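Bustalow
Table linen, wipe-clean cloths and seat pads

Home > Table > Tablecloths > Rectangular

Gillura daisy tablecloth, rectangular

Beige-pink ground with a small white daisy pattern

In stock. Usually sent within two working days.

The Gillura is an everyday cloth for a rectangular kitchen or dining table. The ground colour is a soft beige-pink with pinkish check tones running through it, and small white daisies are scattered over the whole of it. There is also a large white flower with a yellow centre, and a line of script lettering across the middle.

It was drawn up by Dilruba Nanayakkara for our spring range and has stayed in the catalogue because people keep reordering it. The check is pale, so the cloth looks nearly plain from across a room and the pattern only shows properly once you are sitting down.

White plates suit it well. So do clear glass and anything red or dark green. If your crockery is heavily patterned you may find the two fight each other, and the plain Furidden cloth would be a better choice.

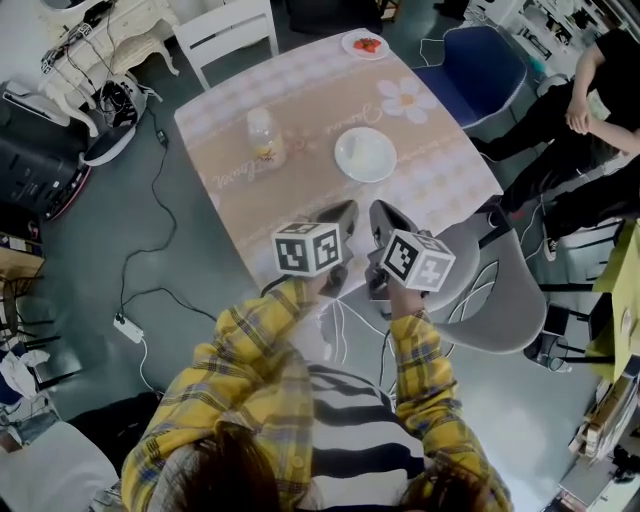 Choosing a size

Measure the top of the table, length and width, with any leaves pulled out if you normally use them that way. Add the drop you want on each side, twice over. For daily use we suggest a drop of 10 cm to 20 cm. Anything longer tends to sit in people's laps and gets caught when a chair is pushed in.

The cloth comes in three sizes:

Small — for tables up to 100 cm long
Medium — for tables up to 140 cm long
Large — for tables up to 180 cm long

The width of the small size suits a table top of up to 85 cm. The flower and the lettering are the same size on all three cloths, so they take up more of the small one.

We can cut the medium and large to a shorter length on request. Write the finished length in the notes box when you order. A cloth that has been cut to order can't be returned unless it is faulty.

Which way round

The large flower is towards one end and not in the centre. Most people turn the cloth so the lettering reads from the side they sit on. If you put a fruit bowl or a plate in the middle of the table it will cover part of the lettering, and you may want to shift the cloth along a little before laying the rest.

Chairs

We are often asked what colour chairs go with it. White and light grey are both easy. Navy is a stronger contrast and works if there is some other dark colour in the room. Odd chairs are fine too, and the cloth is busy enough to take them.

Cleaning

Wipe up spills with a damp cloth and a drop of washing-up liquid, then wipe again with clean water. Soft fruit, beetroot, turmeric and red wine should be dealt with straight away. Strawberry juice comes off easily when fresh but can leave a faint pink mark if left overnight.

Do not use bleach, cream cleaner or a scouring pad. Do not tumble dry or iron.

Always put a mat under hot dishes and pans. Heat marks can't be removed and are not covered by our guarantee.

Creases

The cloth is posted folded and will have fold lines when you open it. Lay it on the table in a warm room and they should drop out in a few days. If you are in a hurry, a hairdryer on its lowest setting, held well back and kept moving, will help. For storage, roll it round a cardboard tube with the pattern facing out.

Also in this range

Gillura seat pad, plain pink, with ties
Furidden tablecloth, plain, four colours
Brunton cloth clips, set of four — useful if the cloth slides about or is used outdoors

Delivery and returns

Standard delivery is free on orders of two cloths or more. Uncut cloths can be sent back unused within 30 days. Please keep the card band, as we need it to put the cloth back into stock.

Orders for cafés, halls and schools are handled by Obed Nartey in our trade office. The last ordering date for Christmas delivery is given on the delivery page at the start of December.

Page updated 2018-06-02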